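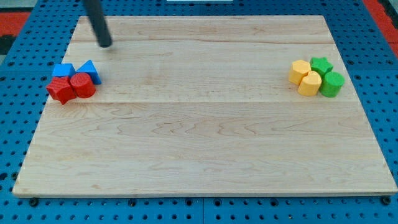
What should we ask on a robot lab open day, and is it worth the drive?

Posted in Days Out and Learning by marrowfat_jen

Hello all, I hope this is the right board, please move it if not. My son is nine and has talked about nothing but robots since the summer, and our homeschool group has been offered a place on the open day at the Lougher building in Bastham. They're letting groups in to watch the arm that sorts and pushes wooden blocks, the one in the picture on their flyer, which I've put at the top. It's 42 miles each way for us, with a toddler in the back, so I'd like to know what we're getting into before I say yes for everybody.

Mainly I'm wondering three things, though they run into each other a bit. Do the children get to do anything or do they stand behind a rope? Will it go over the head of a nine year old (and, to be fair, over mine)? And what would be a good thing to have them ask? Last time we went anywhere like this, at a bottling plant, the guide said "any questions" and all of them looked at their shoes. I'd love for them to have something ready.

Also, is there anywhere to eat a packed lunch indoors? Thank you so much in advance, you were all wonderful about the museum trip.

3 replies

Delyth Voyle
Replied 10/28/24

Oh do go! We took 14 from our co-op in January and mine still brings it up at supper. I'll tell you what I remember and you can weigh it against the drive.

You start in a side room with a short talk, and then you go through to the arm. Everyone calls it Tetolow there, after the program that runs it I think, so if the children hear "Tetolow's thinking" that's what is meant. It's a plain black rod that comes down over a wooden board, with no fingers on it at all, and this surprised my lot very much because they had all been expecting a hand. The blocks are just the sort of thing you'd find in a toy box. On your flyer it's red and blue ones bunched up at the left and the yellow and green ones over at the right, with nothing in the middle, and on our day they began from something similar. Then one of the staff types in a request, such as "put the green star next to the blue cube", and you watch to see what it makes of it.

As for doing things, there was a line of tape on the floor and the children stay behind it while the arm is on. But they were allowed to make up the requests, and that was the best part by a mile. Have yours write one each on a slip of paper before you leave home. Tell them to keep it short and to use color and shape, so "the red cylinder" and so on. One of our girls asked it to "make a smiley face" and the young man running it laughed and let her try. It was more of a potato, but she was thrilled!

For questions, these went down well with the staff:

How does it know which block is the star?
What happens if somebody moves a block while it's working?
Who decides when it has got it right?
What would you have to change if the blocks were a different color?
Does it ever get stuck, and what do you do then?

The last one got the longest answer, with stories. It didn't go over my son's head, and he was eight at the time. The talk in the side room did drag for the little ones, so I'd bring something quiet for your toddler's hands. The arm itself isn't loud.

Lunch: there's a room off the lobby with long tables, and you can use it if you tell them your numbers when you book. We didn't know and ate in the cars, in sleet. Parking is behind the building on Laver Street, and the entrance you want is the back one. The front door is for the offices and they'll only send you around.

Give me a shout if you'd like to borrow our sheet with the shapes on it, the children colored it in on the way there and it kept the peace until the last few miles.

pete_in_the_shed

Went last year. Good but slow. It moves a block, stops, moves it again. If your kid wants things that go fast and smash, this isn't it. Mine (11) liked it, his cousin wanted to leave.

Take the 141 bus from the station if you don't want to park, it stops right by the back entrance.

quillandbobbin

I haven't been to this one but we did a factory open day with robots packing crates and my advice is ear defenders for the toddler. Might be different with blocks I suppose. Also check whether they allow strollers, ours had to be left at the desk.

marrowfat_jen

Thank you, thank you. Delyth, yes please to the coloring sheet, I'll message you. I've told the group we're going and given them our numbers for the lunch room. My son has already written his slip. It says "put the yellow hexagon in the middle and all the others round it like a party", and I've gently suggested he have a shorter one in his pocket too. Pete, he's a patient sort, he'll watch a snail cross the patio, so I think we'll be all right. Will look up the bus for the two families who don't drive.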